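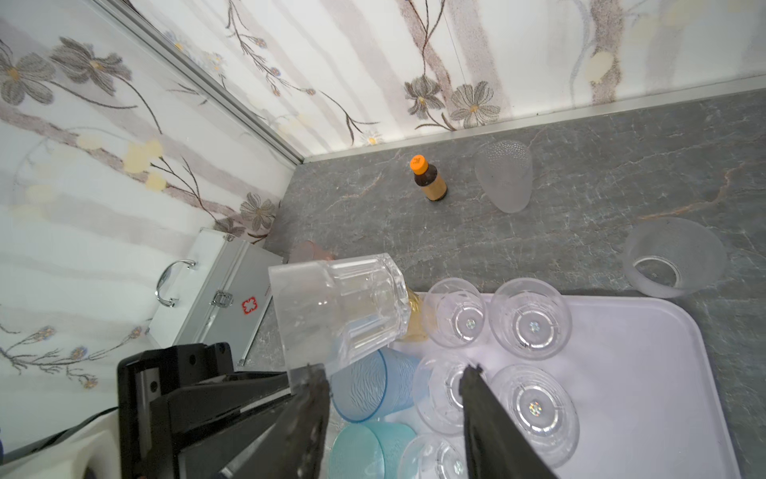
Sunday, September 16, 2018 – cups onto tray, two arms

Came in alone this morning, Kevin joined after lunch. The goal for the week is still 500 good episodes of the cup task and we are behind. Today we kept 32. Six more I threw away, reasons further down.

The task text is the same as Friday: pick up the cups that lie on the counter, put them upright or upside down on the tray, let go, go back to the rest position. Either arm may start. I let Kevin decide by himself which arm takes which cup, so that the set doesn't carry only my habits. Nuala asked for this after she looked at the April set, where I did nearly everything with the right arm and the policy learned to leave the left one hanging.

Starting positions: I mix them by hand between episodes. The metal first-aid case stays against the left wall in all of them. The small bottle with the orange cap moves a little when it is bumped, and I don't put it back exactly. Gaspard would like it fixed with tape. I am against this, but we should ask Tamás, he is the one who trains on it.
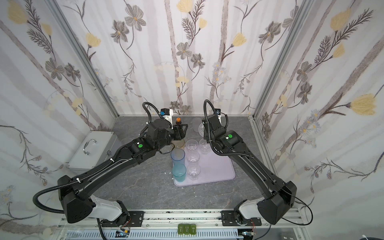

What slows us down is the clear ones. With the blue and teal cups I can see the rim well in the wrist view and close the fingers with confidence. With the transparent ones I go in too low, touch the counter, come up again and try a second time. These hesitations are then in the data. I kept an episode when there was only one retry and marked it "r" in the sheet. With two or more retries I deleted it.

Discarded today:
– three episodes with too many retries, as above
– two where the leader arm on the left lost its zero and I noticed too late
– one where Kevin stopped the recording before the release

The left leader should be calibrated again before anybody records. I did it at 13:00 and it held for the rest of the day, but I don't trust it. Ulises has the spare encoder from Umeo on his desk, perhaps we change it on his next visit.

The tray is light and slides when a finger pushes the rim from the side. Kevin found that it goes better if you come down from above, a little outside of the edge, and only then move in. I tried it in the last block and it cost me roughly 6 seconds more per episode, so I am not sure yet.
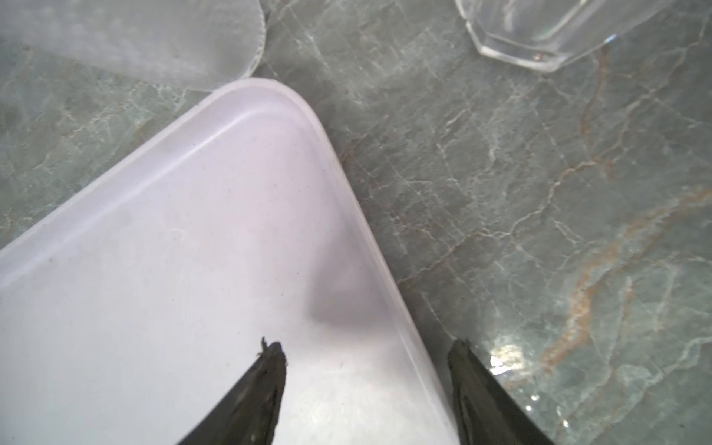
Wrist view, fingers at the tray rim.

Also to do: clean the fingertips, wipe the counter, and copy the disk to the Allmont server before the next session. The sheet with the "r" marks is in the same folder as the recordings, please don't sort it by name, the order is the recording order.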